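Gomport – Tillar site
Workplace inspection checklist, form 1691
Area: MacRitchie bay, demonstration booth and adjoining staff area
Inspection date: 27 August 2020
Inspected by: Alasdair Menzies
Previous inspection: July, before the second work group moved over from manual tray assembly

Scope: hand-held gripper work by kitchen assembly staff, recording of tasks for the Taltska robot cell, and the changes to duties, posture and staffing that come with it. The Taltska cell has its own form and is covered here only where it affects the booth.

Ratings: S = satisfactory. A = action needed. N = not checked. 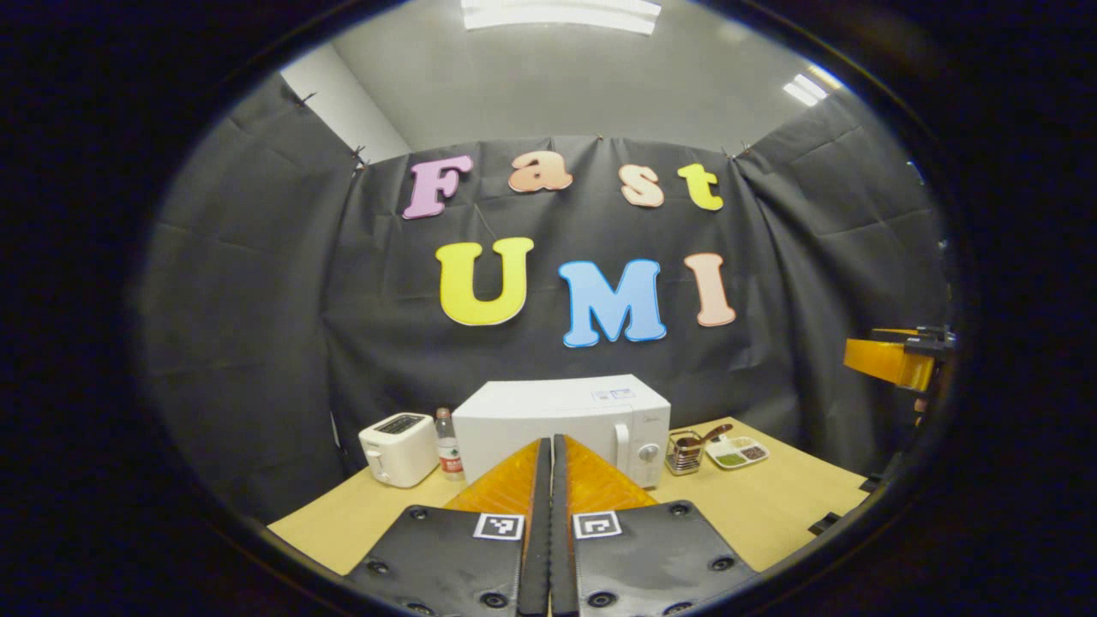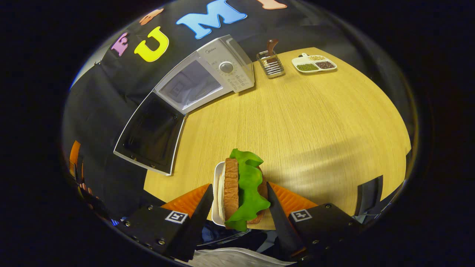
Microwave, mesh utensil holder and divided tray at the booth table, both pictures. The sandwich task is in the second.

1. Access and floor

1.1 Aisle to booth at least 800 mm wide. S
Measured at the narrowest point, between the parts rack and the right curtain.

1.2 Chairs kept out of the working area when the task is done standing. A
The chair by the table has no marked position. Operators step back with both arms forward and their eyes on the fingertips, so anything at knee height is a trip point. Mark a parking spot on the floor.

1.3 Loose paper and plastic cleared from the operator's side. A
Wrappers and sheets collect there during a session. Bin to be moved within reach.

1.4 Floor free of cables. S

2. Booth structure

2.1 Curtains and backdrop secure, clips sound. S
Pull test on the backdrop clips. Two were weak and were replaced during the visit. The foam letters are light and were left alone, but they should be pressed back on whenever the backdrop is taken down.

2.2 Curtain fabric has a flame-retardant certificate on file. N
Certificate requested from purchasing. Until it arrives, appliances in the booth are to be used unpowered. See 3.1.

2.3 Lighting adequate at table height. S
Overhead lighting only. Staff report glare on white appliance surfaces in the afternoon. No change asked for.

2.4 Operator can be seen from outside the booth. A
With both side curtains drawn forward, the supervisor at the line cannot see whether anyone is inside. On the old assembly line everyone worked in sight of everyone else. Tie back one curtain whenever a person is working alone.

3. Appliances and props

3.1 Microwave and toaster unplugged and tagged as props. A
Both were unplugged at the time of inspection. The tag was missing from the toaster. A person coming straight from the kitchen will assume a microwave on a table is live, and the reverse mistake is worse: someone used to the booth reaching into a hot one in the kitchen. Tags on both, and no prop goes back to kitchen stock.

3.2 Microwave door checked for overhang when open. A
The door swings out past the edge of the table. Move the appliance in from the edge or turn it so that the door opens over the tabletop. Check with the recording team first, as they may have to repeat part of the task set.

3.3 Utensils placed handle up in the holder. S

3.4 Beans and grains in the divided tray labeled as not for eating, replaced on schedule. A
Label present, replacement date blank. Spilled beans on a hard floor are also a slip hazard – sweep before the next operator starts.

3.5 Plates free of chips. S
The gripper presses directly on the plate in the sandwich task. Any plate that shows a crack is to be thrown out.

4. Hand-held grippers

4.1 Screws tight on both blocks, no raised heads. S
Checked with a hex key on each unit in service.

4.2 Orange fingertips free of tears. S
Replacements held in the parts rack. One worn pair was removed from service and should be logged as such; the log had no entry.

4.3 Marker tags flat and clean. S
A tag that lifts at the corner is a quality problem first, but operators have been pressing them down with a fingernail while holding the trigger. Put the unit down before touching anything near the jaws.

4.4 Operator holding time limited to 45 minutes, followed by other work. A
The limit is posted. The sign-in sheet shows it was passed on several shifts in July. The load is different from tray assembly: less lifting, less walking, more holding still with the wrist turned. Three operators mentioned soreness at the base of the thumb, and none had reported it. They had not thought of it as an injury because nothing heavy was involved.

4.5 Left-handed operators catered for. N
No left-handed operator on shift.

5. Work organization

5.1 Daily quota written down and agreed with staff. A
The figure in use is 300 recordings per shift for a pair of operators. It is written on the whiteboard but appears in no job description. Staff say a failed attempt does not count toward it, so they hurry after a drop. Either count attempts or lower the figure.

5.2 Staff told what the recordings are used for. S
Briefing sheet is clear that the recordings train the Taltska cell on the same handling tasks the group used to do by hand. Operators understood this and said so plainly.

5.3 Staff told what happens to their positions. A
The sheet stops short of this. It says duties "will develop." Several operators asked the inspector, who is not the right person to answer. Site management to provide a written statement, including pay grade for booth work, which is still booked under tray assembly.

5.4 Training record for each operator. S
Complete. The record lists gripper use and booth setup. Add reporting of hand and wrist discomfort.

5.5 Rotation between booth, kitchen and cell supervision. A
Rotation exists on paper. In practice the operators who record cleanly are kept in the booth and the others are sent back to the kitchen, so the strain in 4.4 falls on the same few people – and so does the experience that would qualify them for cell supervision. Publish the rotation a week ahead and keep to it.

6. Emergency

6.1 Exit route known to all booth staff. S

6.2 Alarm audible inside the booth with curtains closed. S
Tested from the operator's position.

6.3 First aid kit within reach. S
Eyewash expired. Replaced.

Follow-up
Items 2.4, 3.1 and 4.4 to be closed before the next recording session. Items 5.1, 5.3 and 5.5 go to site management with a copy to the staff representative. Item 2.2 stays open until the certificate is on file.

Signed: A. Menzies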